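Sturer hand-held gripper, two weeks of use
Review by Keith Fairclough, 26/12/2023

I bought this gripper to replace the Rudd, which I used since May and which made my wrist tired after every long session. I wanted something lighter for recording cloth tasks. The Sturer came with one pair of fingers, 6 spare pads and a very thin manual.

First the good points. The orange pads have a texture that holds fabric well, and the thin blades on the inner edge of the fingers can go under a fold without pushing it away. With the Rudd I often had to try two or three times. I made 100 picks with each tool on the same cloth, and the Sturer missed 6 of them, the Rudd 24. My cloth is a bit shiny and slides easily, so I think this is a fair test.
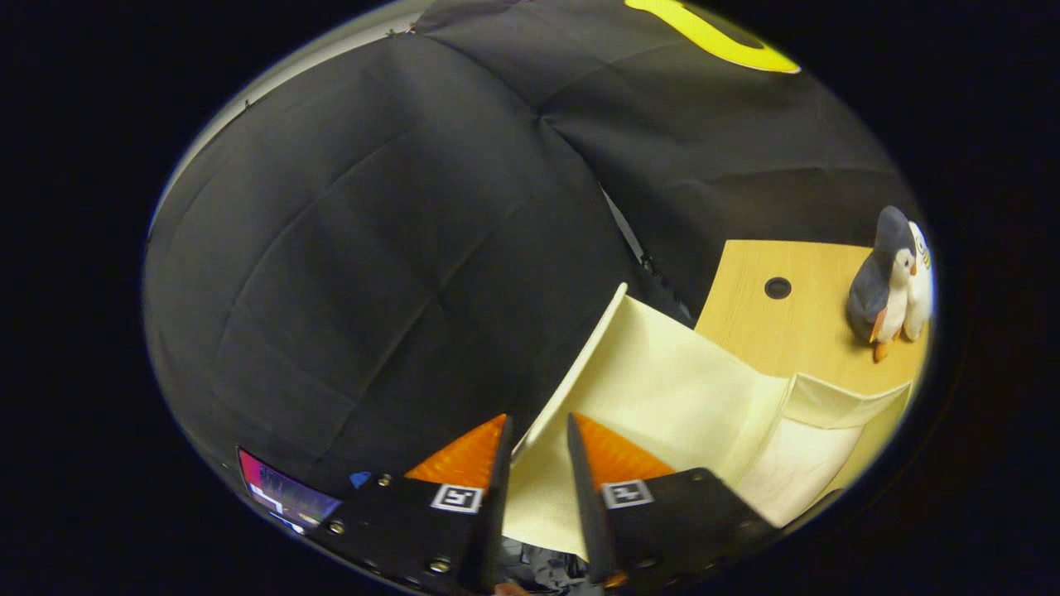 Wayne Penrose wrote to me that his pads became smooth after one month, and that he now orders the ones from Zalleneo, which are harder but keep their grip longer. He also thinks the Sturer closes too slowly for small objects. On the speed I agree with him. For the pads I can't say yet.

What I like less is the trigger. It has a long way to go before the fingers start to move - with gloves it is worse. The screws on the fingers also needed tightening after the first week.

I paid 74 dollars at Flurnwood, delivery included. For cloth I would buy it again. For small hard parts I keep the Rudd on the shelf.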